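# Malus M2 two-finger gripper

I've had the Malus on the arm since April, swapping it with the Bernby we already owned and a Buschmann I talked the supplier into lending me. What follows is our shop page for it, so yes, we sell the thing, but I've tried to write down what I'd want to know before spending the money. If you only want the short version: it's the one I reach for when the job involves plastic labware, and I'd pick something else for heavy boxes.

## What you get

- Gripper body with 2 fingers, black, slotted plates
- One pair of ribbed finger pads, already fitted
- Flange adapter and screws
- Cable to the Rener controller (the short one — ask us if your arm has a long reach)
- Printed quick-start sheet

Weight with pads on is 812 grams. Check that against your arm's payload before you order, because it comes straight off what you can lift. The supply is 48 volts only, and we don't stock a converter.

## How it compares

**Bernby.** Cheaper, quicker to open and close, and much louder. The pads are smooth, which is lovely on flat packets and pretty hopeless on anything round and slippery. I spent a whole afternoon trying to get it to hold a measuring cylinder without the thing twisting, and ended up wrapping the fingers in rubber bands. They worked! I still wouldn't leave it like that overnight.

**Buschmann.** A gorgeous bit of kit, very stiff, and it'll hold a full bottle as if it were bolted on. But the fingers are chunky, so getting between two things standing close together means moving one of them first. It also wants its own software, and I never did get it chatting nicely to the Rener box.

**Malus.** Slower than the Bernby and not as strong as the Buschmann. The fingers are slim enough to get down beside a beaker, though, and the ribbing on the pads makes a real difference on smooth plastic. The slots in the plates leave you a bit of a view through to whatever's behind, too, and I've grown very fond of that when I'm lining things up from the wrist camera.

## Setting it up

Mounting is four screws and a cable. The Rener controller found it first time on mine, but do run the homing routine before you put anything between the fingers. It closes all the way, then opens all the way, and it doesn't ask.

Start with the grip force at the lowest setting and nudge it up. Thin plastic gives a little when you squeeze, and if you go in too hard you'll have a cylinder that isn't quite round any more (I have a small drawer of these). I save one force setting per item and give it a daft name so I can find it again.

If you're using a wrist camera, mount it before you teach any positions. I did it the other way round and had to redo the lot when the bracket nudged the cable.

## Things I'm less keen on

The pads come off with a very small hex key, and it isn't in the box. Round items can also settle at a lean if you take them slightly off centre, and the gripper won't tell you it's happened — it knows how far apart the fingers are and that's your lot. For moving labware about I don't mind much. For pouring, I'd slow the arm right down and check from the camera first.

Spare pads are stocked here. I've done over 900 cycles on my first set and the ribs still feel sharp under a thumbnail.

## Ordering

Tell us which arm you have and we'll put the right flange adapter in the box. Loan units are available for a fortnight, and you can have the Bernby alongside it if you'd like to try both on your own bits and pieces. 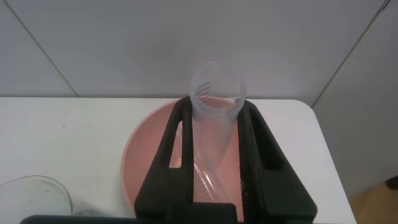 **labbench_kit:** Had the loan pair in April and ended up keeping the Malus. Agree about the hex key, very annoying. Do the spare pads come in a softer version? Mine are fine on plastic but I'd like something gentler for thin glass tubes.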